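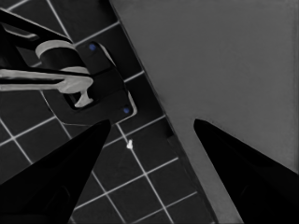

The big toe joint on my right foot has been stiff since the spring, and by June it was stiff enough that I booked a visit at the Kanagaratnam clinic. The short version is hallux limitus, early stage. Hallux is the big toe, limitus means limited. When the joint stops moving altogether the name changes to hallux rigidus. I am writing down what I was told and what I have been doing, mainly so I have it in one place when I go back.

The joint in question is the first metatarsophalangeal joint, usually shortened to first MTP. It sits where the long bone of the foot meets the base of the big toe. In normal walking the heel comes up, the toe stays on the ground, and the joint bends upward while the body passes over it. Running uphill or squatting on the balls of the feet takes more bend than walking on the flat. In hallux limitus the bend runs out early, and the top edges of the two bones press together. Over time the bone there can build up a ridge (a dorsal osteophyte), which then blocks the motion further and rubs on the shoe.

My symptoms, in the order they appeared:

- An ache on top of the joint after long runs, gone by morning
- Soreness when going up stairs on the ball of the foot
- A firm bump on top of the joint, tender under laces
- Pain on the outer side of the foot, which I had put down to something else

The last item is apparently common. If pushing off through the big toe hurts, the weight shifts toward the smaller toes, and the outer part of the foot does work it is not used to. I had been doing this without noticing. The wear on my old shoes showed it plainly once I looked: the outer edge under the forefoot was smooth on the right shoe and still had tread on the left.
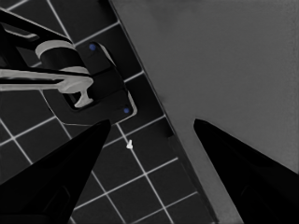
*Dark floor tiles next to the gray panel.*

The exam took most of the visit. Range was measured with a small goniometer, first with the foot relaxed and then standing. These two numbers can differ a lot. A toe that bends well off the ground and poorly under load is called functional hallux limitus, and it is handled a little differently. Mine was short in both positions, so it is the structural kind. The joint was also moved through the middle of its range with slight compression, to see whether that hurt. It did not. Pain only at the end of the range suggests the trouble is along the top rim. Pain all the way through suggests more general wear of the cartilage.

X-rays were taken standing, from above and from the side. The side view showed a small spur on top of the metatarsal head. The joint space looked fair. No blood work was ordered. Gout likes the same joint, but it tends to come on suddenly with heat and redness, and I had neither.
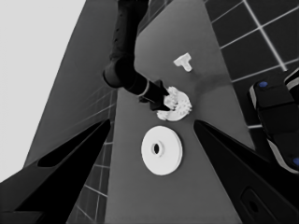
## Shoes and inserts

The main idea is to ask the joint to bend less. Two features of a shoe do this. One is a stiff forefoot, and the other is a rocker, meaning a sole that curves up toward the toe so that the foot rolls forward over it. A flexible shoe is the wrong choice, which was bad news for the thin pair I had been wearing to work.

I now use the Vukano road shoe for running and most of the day. It has a firm plate and a fairly early rocker. The toe box is deep enough to clear the bump. I skip the lace hole nearest the toes, and that removed the rubbing almost at once.

For the older shoes I bought a carbon insert with a stiff extension under the big toe, called a Morton's extension. It works, with two drawbacks. It takes up room, so the regular insole had to be swapped for a thinner one. It also makes the right shoe feel like a plank for the first few days. I wore it for three hours a day at the start and added time as the calf got used to it.

## Running load

I cut the weekly hill work completely and kept the flat running. The trail at Mirkasero has a climb of about 200 feet near the end, and I walk that part flat-footed now with shorter steps. My longest run since the visit is 11 miles, on pavement, with mild soreness that evening and none the next day.

The rule I was given is simple. Soreness on top of the joint that settles overnight is acceptable. If it is still there the next morning, the following run gets shortened or dropped. I log it as a yes or no.

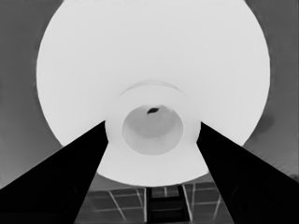 **Floltville Road Runners, Masters Group**

Kamarul Harahap from the group had the same joint treated some years ago and went as far as a cheilectomy. This is an operation that removes the spur and a slice of bone from the top of the metatarsal head. It keeps the joint. Fusion is the other common operation, usually saved for worse cases, and it trades motion for pain relief. He was back to jogging after one summer and told me the swelling outlasted the pain by a wide margin.

I am not near that decision. The current list is the stiff shoe, calf stretching with the knee straight and then bent, and gentle traction on the toe in the evening. A steroid shot was mentioned as an option for a flare, and I declined it for now.

Cost so far, outside the clinic bill, is a little under $300, nearly all of it shoes. The follow-up will repeat the standing measurement. I will add the new reading to this post when I have it, along with whatever the morning log shows.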